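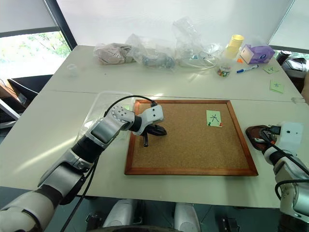
Dronora G2 fingers - replacement set, left or right hand
Stock code 370. Sold as a pair, screws included.

READ BEFORE ORDERING - slow release fault

If your gripper is dropping things late or closing further than you told it to, don't order fingers yet. We've had a run of sets sent back with nothing wrong with them. The fault is upstream, in the wrist cable, and new fingers won't fix it.

What customers are seeing:
Gripper told to open, stays shut a moment, then opens all at once
Arm already moving away when it lets go
Worse with the wrist turned right over, fine again when it's straight
Status light stays green the whole time, no error in the log

Small light stuff is where it shows up. Markers, pushpins, paper. On a heavy part you may never notice it.

Cause: the cable loop over the top of the wrist. If it's tied too short it pulls on the plug every time the wrist rolls, and after a while the signal drops in and out. The hand holds its last command until the signal comes back. That's by design, so it doesn't drop a load on someone's foot, but it does mean a hand that looks idle can still move. Treat it that way.

SAFETY
Keep fingers out from between the fingers (yours and its). Hit the stop before reaching in to free a stuck item. Pausing the program is not enough, a paused arm with this fault can still open or close when the plug reconnects. Anyone sitting at the far side of the table needs to know this too, not only the operator. 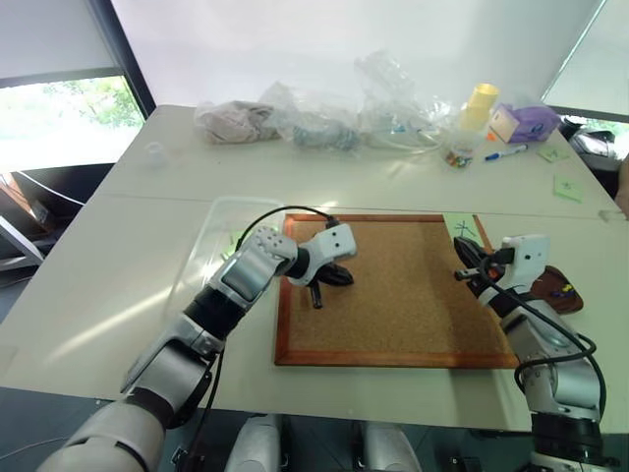

Check it like this, takes 20 minutes:
1. Stop pressed, power off at the base.
2. Undo the tie nearest the wrist cap. Leave the lower ones alone.
3. Roll the wrist by hand to both ends of its travel. Loop should stay slack the whole way. If it goes tight at either end thats your problem.
4. Pull the plug, look for bent or shiny pins. Shiny means it's been rubbing.
5. Re-tie with more slack, power up, open and close with nothing in the hand. Then again with the wrist rolled over.

Still sticking after that, you want the Lisura wrist cable, not this part. The Skostham one has the same plug but the jacket is too stiff and it brings the fault straight back. Please don't use it, we won't cover it.

When you DO need new fingers
Rubber worn smooth, tip bent, or the two sides don't meet evenly at the end. Expect 3000 hours on normal bench work, a fair bit less if you're gripping rough metal.

Colour: black only. Grey discontinued.
Fits: Dronora G2. Ichikawa hands with the adapter plate, sold seperately.
Limit: 3 sets per order while stock is short.

Returns
Unopened sets, full refund. Fitted sets come back only if faulty, and please write on the slip what the hand was doing when it went wrong. "Broken" doesn't help us. Do both hands while you're at it, if one loop was tied short the other usually was as well.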